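Checking the cable loop and the grip after service

These are my notes for the morning check of our humanoid, which we call Jotero. I do it after every service and also after the hands are changed. You need one bottle with a screw cap and a desk with a clear top.
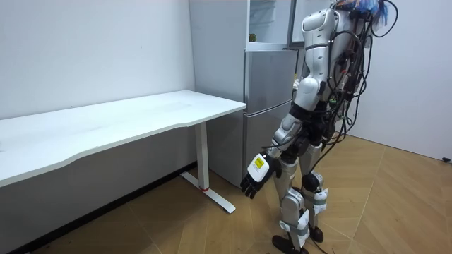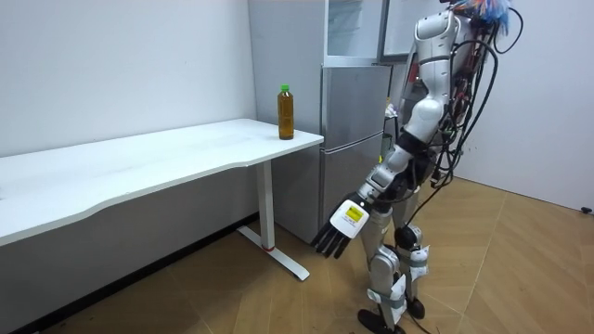
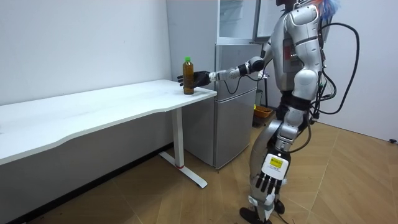

Jotero at the desk. In the last picture the right hand is on the bottle.

Before power

1. Look at the black cables on the back. They must hang in wide loops and must not pull at the hips. If a loop is too tight, open the strap and give it 40 mm more.
2. Press each connector with the thumb. Do not use pliers.
3. Check that the tags on the legs do not touch a joint. Turn them outward if needed.

With power

4. Keep the desk clear and let the arms hang. Wait 2 minutes and listen to the knees.
5. Put the bottle upright near the right end of the desk.
6. Start the slow reach, program 106. Stand on the other side of the desk and keep the stop button in your hand.
7. The fingers should close around the middle of the bottle. Let them hold it with the base still on the desk, and read the wrist temperature. If it is over 62 degrees, stop and let the arm cool down.
8. Open the hand, lower the arm and write the value in the Trestberg log.

If the fingers close unevenly, repeat step 2 first. Marion Tennant keeps the spare finger cables.

Zdenka Radulović, last changed in July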